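Rallura Bench Kit, Second Season: Is It Worth It for a Student Club?

Reviewed by Rehema Kombo, May 2021

Our robotics club at Giddale bought the Rallura bench kit after the sales page promised "a full electronics assembly challenge, ready in one afternoon." I was against it. I have unpacked enough ready-in-one-afternoon products to know what my weekend will look like. Kyrylo Hrynyshyn, who coaches with me, was for it, and he had the budget vote that month.

The kit is a set of printable fixture files, a bag of hardware for bolting them to aluminum extrusion, a task booklet, and a license for the scoring software. You supply the arm, the gripper, the printer and the computer parts. The price is $148. Read that list again and note how much of it is files.

Setup took us four meetings. The fixture plate printed fine on the second try, after the first one lifted at a corner. The hardware bag was two T-nuts short, and Dreltura, the distributor, told us to buy them locally. We did. The mounting diagram in the booklet is for a profile we don't own and, as far as I can tell, neither does anyone else in our league.

The tasks themselves are better than I expected, which isn't the same as good. Students program the arm to move a CPU and a memory module in and out of the fixture. The pocket for the CPU has raised lips at the corners, so it's fairly forgiving if you come in a hair off. The memory slot is long and much less generous.
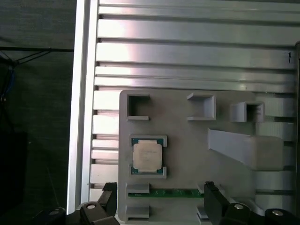
Memory is where our kids spent most of their time. The booklet says to grip the module at both ends and lift straight up. Fine, but it says nothing about how hard to squeeze, and the sample program closes the gripper to a fixed width that was wrong for us. One pair of students spent an entire meeting adjusting that one number. They'd tell you they learned a lot. I'd tell you they learned what a missing paragraph costs.

To be fair, it did get them arguing about approach angles and finger clearance, and that's a conversation I have tried to start with slides for two years. The younger students in particular stopped treating the arm like a video game once they had to line it up with something this small.

Now the scoring software. It gives you 10 points per placed part and takes some away for "contact events," a term the manual never defines. We ran the same program back to back with the same parts and got two different scores. I wrote to support and received a link to the page I was asking about. We now score by hand on a sheet Kyrylo made up, with a stopwatch, and the arguments are shorter.

The box also claims the kit has lessons for 80 classroom hours. I went through the booklet with a pencil and got to about 30, and that includes a crossword. Maybe a teacher with a bigger group and slower printers could stretch it.

How does it compare? The Zakharchenko set we borrowed last July has plainer tasks, mostly blocks and pegs, but the instructions were complete and the parts bag had everything in it. If your students are new, I'd start there. If they're already comfortable teaching positions to an arm and you have old computer parts in a drawer, the Rallura fixture is a decent next step. Use scrap parts, whatever the booklet says about "working components."

Would I buy it again? At this price, no. Sell me the fixture files alone for a third of the money and I'd think about it. Kyrylo wants it noted that he would buy it again tomorrow, and that the missing T-nuts were cheap.

Good: fixture design, real parts, tasks that reward careful work
Bad: scoring software, thin booklet, short hardware bag
Rating: 3 out of 5 (Kyrylo says 4)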